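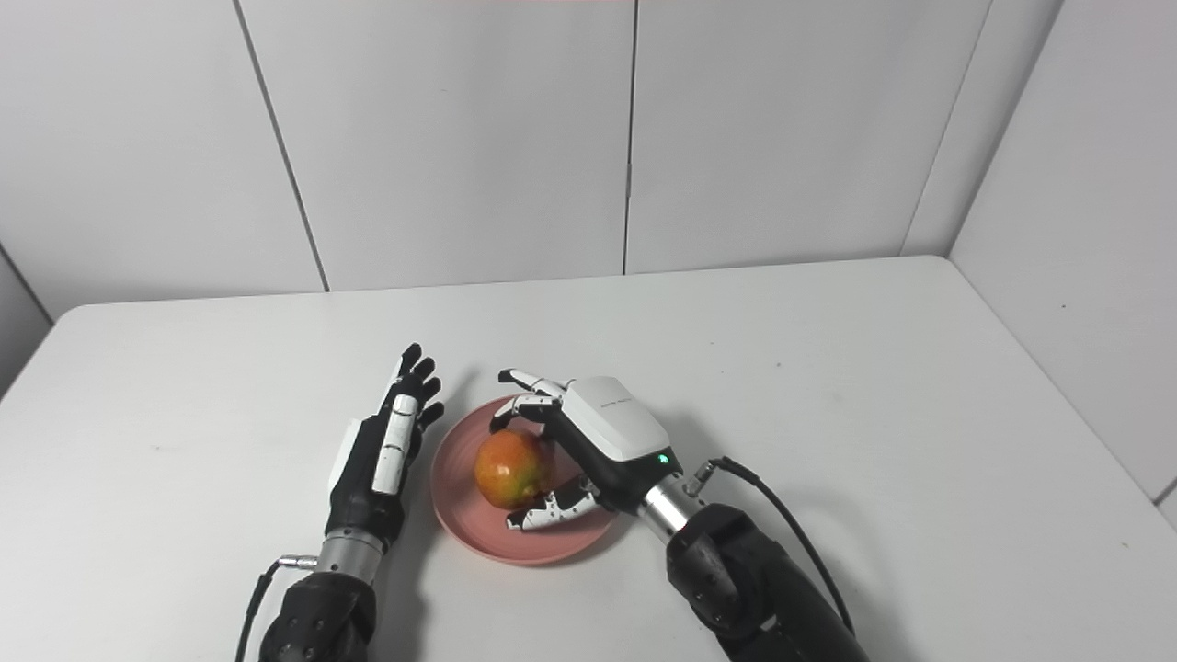

How do you write down a recipe from a relative who never measures anything?

You cook next to them, weigh everything before it goes in the pot, and write what they do in the order they do it. Then you make it yourself in your own kitchen, and you go back with questions.

GETTING GRANDMA'S SOUP ON PAPER
Speaker notes, Condden Library evening talk, September
Wing-sze Pan

Start on time even if the back rows are still filling up. Say hello, say where the restrooms are, say there are handouts by the door (80 printed, so couples please share one).

Opening

Read the card out loud, slowly, exactly as written:

"Chicken, the usual amount. Onions. Cook until it looks right. Add the other things. Do not forget the sour one."

Wait for the laugh. Then tell them it's a real card, from the Amside church kitchen box, and that I've made this dish and it's wonderful! The sour one is dried lime. It took me most of a winter to find that out, and I only did because Khadija Tawfik recognized the dish from the onions and called her aunt.

So that's the talk. A card like that was written by a person who already knew how to cook the thing. She was leaving herself a reminder, and it did the job for as long as she was the one reading it. Tonight is for anybody who has a card like that in a drawer, or who has no card at all and a parent who says "come over and I'll show you sometime."

Go over. Say this early and say it again at the end.

About the box

Keep this part short, I always run long here because I love it.

The Amside box holds 762 cards. Some are typed, some are on the backs of envelopes, a good many are clipped from flour bags and then corrected in pencil. Our little group has cooked 41 of them all the way through, to the point where a stranger could follow the new version and get dinner. People ask why so few. My answer is that one cabbage roll took us from spring planting to the first frost, and I'd do it all again, it's the best cabbage roll I've ever eaten.

Pass around the photocopies. (Copies only! The originals stay with Callum Sowerby at the parish office, and he'll ask.)

Point out on the photocopies:
the butter thumbprint on the corner of the date bar card
"oven as for bread" – no temperature anywhere
the arrow going from the eggs to the very end and then a question mark
the card that says only "Ask Ruth"

Let them look. Don't talk over this.

Part one: the visit

Pick a day when they were going to cook it anyway. If you ask for a special demonstration you get the company version, with extra butter and the good pan, and everybody stands up straighter. You want the weeknight one.

What to bring: a kitchen scale with a tare button, a set of measuring spoons, a couple of bowls that aren't precious, a pencil, paper that can get wet. A phone is fine for recording sound. I used to film and I've mostly quit, because I was watching the screen and missing the smell, and smell is half of what they're going by.

The bowl trick. This is the piece people write down, so slow down here.

Ask your cook to scoop, pinch, or pour into your bowl first. You weigh it, you write it, it goes in the pot. They still use their own hand and their own eye, and you haven't asked them to do anything new. If they pour straight from the bag, weigh the bag before and after. Same for the oil bottle, same for the salt jar. Abenezer Worku did this with his mother's berbere stew, and when they added up the onions they had more than twice what he'd have guessed from watching. He'd been making it thin for years.

Write the brand and the cut and the size of the can. "Can of tomatoes" has meant different things in different decades. If the rice comes from one particular store, write down the store.

Write down the pan. Measure across it with a ruler. A wide pot and a narrow pot with the same soup in them will give you different soup by suppertime.

Time things, but put the sign first. So the card should say "until the onions have gone soft and the edges are starting to brown, 25 minutes on my stove," in that order. Stoves vary so much! The sign travels from house to house and the minutes don't travel nearly as well.

Questions that get good answers (these are on the handout, don't read them all):

What would it look like if I stopped too early?
What did you do when you couldn't get this ingredient?
Who taught you, and did they do it this way?
What do you do when it's too thick?
When do you know it's gone wrong, and can you fix it?

The third one is my favorite. You'll get a story, and very often the story has an ingredient in it.

A question that gets a bad answer: "How much is that?" They don't know, they feel put on the spot, and they'll make up a number to be kind to you. I have a card at home in my own handwriting that says half a cup of ginger. My uncle said half a cup to make me stop asking.

Sip of water. Check the time – should be coming up on 7:20.

Part two: your own kitchen

Cook it within the week, from your notes only. No calling. This feels mean and it's the most useful thing in the whole process. Every spot where you stop and wonder is a hole in the recipe, so put a big mark in the margin and then guess and keep going.

Taste it next to your memory and write one honest line. Mine for the first cabbage roll says "tastes like a cabbage roll from a hospital."

Then call. Now you've got real questions, and cooks love a real question. "Mine was watery, what did I skip?" will get you ten minutes on salting the cabbage leaves and pressing them under a plate, and there was no mention of any of that on the visit, since it had been done the night before. The night-before steps are the ones that vanish. Always ask what was in the fridge already when you walked in.

Vichien Chuensuk's curry paste is the other good story if there's time. He had every ingredient, all weighed, and it came out bitter. He went back to his grandfather's house in Mellor and watched again, and the difference was that his grandfather pounded the salt and the chilies first, alone, until they were a paste, and Vichien had been putting everything in together. The list was right and the order wasn't. So number your steps, even if it looks fussy.

Part three: writing it so somebody else can cook it

Show the before and after of the chicken card. Handout, page 2.

Talk them through the after:

The name comes first, in whatever language the cook uses, and then in English if you want it. Spell it the way they'd spell it. If they don't write it, spell it how it sounds and record them saying it.

Then who it came from and where they cooked it. One line.

Then how many it feeds, and be truthful. Family recipes feed a crowd. If it makes enough for a wedding, say it makes enough for a wedding, and please don't divide it down until you've tried the small batch, the salt and the cooking time both behave differently.

Ingredients in the order they go in. Weight first, then the household measure after it in parentheses, and keep the household measure even when it's odd! "340 grams rice (the blue mug, level)" is a beautiful line and the blue mug might outlast all of us.

Steps, numbered, one thing happening in each.

Then a space at the bottom for what the cook says. I put the real words in quotation marks. "If your sister is coming, more pepper." You'll be so glad you have it.

And leave the old card alone. Don't correct it in pen, don't laminate it. Copy it, put it in a paper sleeve, keep it out of the kitchen and out of the sun. The clean version can live on the fridge and get splattered.

When there are two versions

There will be. Two sisters, one dumpling, and each of them is sure. Write both down, with names on them. In the Amside box there are rival coffee cakes filed one behind the other, and somebody has written "NO" on the second in red pencil. We cooked both and I'm not saying from up here which one I prefer. (Somebody will ask. Don't say.)

When the cook has already died

Be gentle here. Some people came for this part.

You can still get surprisingly far. Start with everyone who ate it, and ask them separately – once they're all in one room the loudest memory wins. Ask what it was served with. Ask what color it was and whether you needed a knife. Look at what the stores in town carried. Church and club cookbooks from the same years are great for this, because neighbors borrowed from each other all the time. Then cook a version, take it to the oldest person who remembers it, and watch them taste. They often can't tell you the recipe and they can tell you right away that it needs vinegar.

I did this with my great-aunt's radish cake. It's close. My cousin says it's a little closer every New Year.

Before questions

Homework, if they want it: choose one dish, call the person tonight when you get home if it isn't too late, ask what they're cooking next.

Blank card sheets are on the side table, take a few. Khadija has the sign-up for the cook-along, and she's also got a tin of the date bars, made from the thumbprint card.

Questions until 8:15, then help stack chairs.

Recent talks and handouts
Seed Swaps for Beginners
Reading Old Handwriting, Part One
Mending Night: Bring a Sock
What the Mellor Bakery Ledgers Say About Bread
Amance Hall Cook-Along: Sign-Up and Kitchen Rules
Labeling Family Photos Before You Forget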